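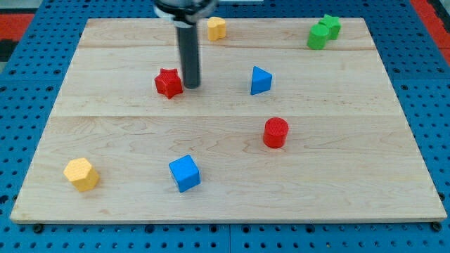
Home Features Food Outdoors Archive Subscribe

Search this site Enter keyword Go

The Long Table at Brundwood

Every November, when the last of the pears have come down and the mornings have gone gray and sharp, the town of Brundwood closes its main street for an afternoon and sits down to supper. Tables run end to end from the feed store to the old depot, and if you have never eaten chicken soup outdoors in a winter coat, elbow to elbow with your dentist, I can tell you it is a fine way to spend an afternoon.

I first came up the valley for the supper because a cousin of mine had married into one of the orchard families and wouldn't stop talking about the bread. I meant to stay one night. I stayed four, ate more than I care to put in print, and have been back every fall but one (that was the year of my knee, and I still sulk over it).

The bread is the work of Soledad Bañuelos, who runs the bakery on Ocampo Street and starts her ovens at two in the morning on supper day. She bakes over 300 loaves, most of them a round country loaf with a dark crust and a little rye in it, and the rest a soft, braided sort her mother used to make for Easter. I sat on an upturned bucket in her kitchen one year and watched her shape dough for the better part of three hours. She talked the whole time, about her sons, about the price of butter, about a customer who returns every loaf he buys with one slice missing, and her hands never slowed down.

“You can feel when it's ready,” she told me, and pushed a lump of dough across to me so that I could feel it too. It felt like dough. She was kind about it.

The soup is another matter, and a touchier one. For years it was made by the Rosenthal family from a recipe that called for parsnips, and then Noemi Rosenthal moved down to the city for work and the pot passed to Refugio Figueroa, who doesn't care for parsnips and said so. What followed was a whole winter of strong feelings. People who had never once mentioned a parsnip found they could hardly live without them. These days there are two pots, set at opposite ends of the street, and Noemi drives home every November to stand over hers. She and Refugio trade a bowl each before anyone else is served, and each of them says something polite, and then everybody can eat.

The supper grew out of the pear harvest, back when the fruit went out by rail and the crews were paid on the depot platform. The town has only 2090 people in it now, and plenty of the old orchards have gone to hay or to houses, but the pears that are left are wonderful things, small and russet and so juicy that you have to lean forward to eat one. Ivan Hrynyshyn still grows them on the slope above the river, in rows his grandfather planted. He took me up there late one day with a paper sack and a pocketknife, and we walked from tree to tree trying one from each, which is how I learned that two pears from neighboring trees can taste as different as two cousins can look.

“That one's always been sour,” he said of a crooked old tree by the fence – and then he patted it and we moved on.

By four o'clock on supper day the light is already going, and strings of bulbs come on above the tables. There is a fiddle, usually, and a good deal of shuffling along benches to make room. Children crawl underneath from one family to the next and come up wherever the pie looks best. Natalia Cortés, who taught second grade in town for most of her life, walks the full length of the street with a coffeepot and greets nearly everyone by the name she used when they were seven. I have seen a county judge answer to Pudge without blinking.

If you'd like to go, write early for a room, as the inn fills up by the end of summer and the next closest beds are over the pass. Bring a bowl and a spoon of your own, and wear thicker socks than you think you need. Take some of each soup. And should Soledad offer you the heel of a loaf straight from the oven, with butter on it, don't be shy and say you'll wait for supper. I did that once, my first year, and a man behind me ate it.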